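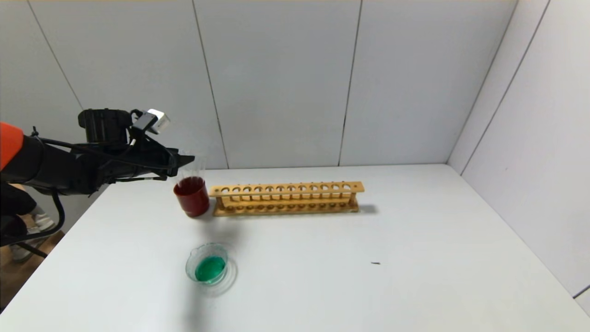 3. Descaling your Erkell kettle

I do mine every couple of months, more often in December when the whole family is round and it never gets a rest. You'll need a sachet of Polau descaler and a jug. Set aside more than 13 minutes, as the soak takes most of that.

Caution: unplug the kettle and let it cool first. Azadeh Taheri, who proofread this guide, made me put that at the top!

1. Lift the kettle off its base and take out the spout filter.
2. Fill to the lower line with cold water and tip in the whole sachet. It fizzes a bit - quite satisfying, I think.
3. Leave it with the lid open. My hard-water patches need the full time, yours might not.
4. Pour it all down the sink and rinse 2 times.
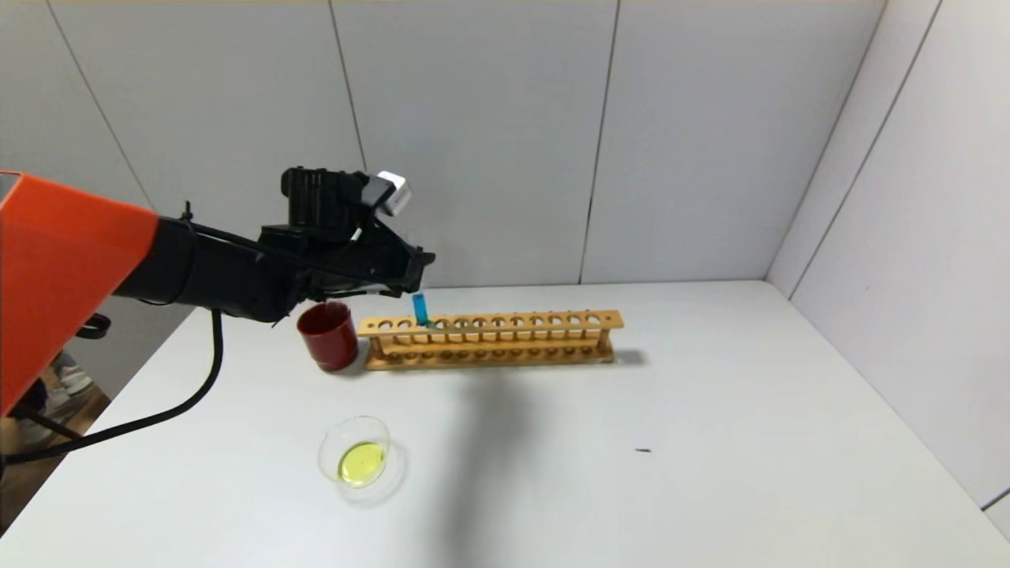 Red cup and wooden rack on the white tabletop.

5. Scrub the filter with an old toothbrush, then click it back in (the tab faces the handle, I get this wrong constantly).
6. Boil a full kettle of fresh water and throw it away.

Note: if the first brew still tastes sharp, boil and empty it once more. Don't use the sachets on the older Moradi kettles, they've got their own page in section 14.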